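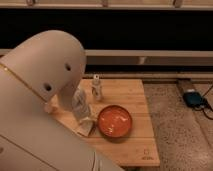

Skusora: dois acordeões e muita teimosia

Encontrei o duo Skusora num café ao lado do conservatório, ainda com os estojos às costas, e a conversa começou pelo disco novo, "Plukomora", que sai em outubro. São 16 faixas, quase todas curtinhas, e eu confesso que já ouvi a sexta umas boas vezes seguidas!

"Gravámos tudo em três dias, numa capela", contam-me. "O eco era tanto que tivemos de tocar mais devagar — e gostámos do resultado."

Pergunto pelo festival de Nutby, onde tocaram para cerca de 2.000 pessoas. Riem-se os dois. "No camarim só falávamos do fole que estava a perder ar. Em palco, esquecemo-nos."

E Bach em acordeão, ainda há quem torça o nariz? "Há, claro. Depois ficam até ao fim."

Agora andam a ensaiar uma suite para a sala Pasichnyk, com um andamento lento que (dizem eles) ainda não tem final. Pedi para ouvir um bocadinho e tocaram-me os primeiros compassos ali mesmo, entre as chávenas.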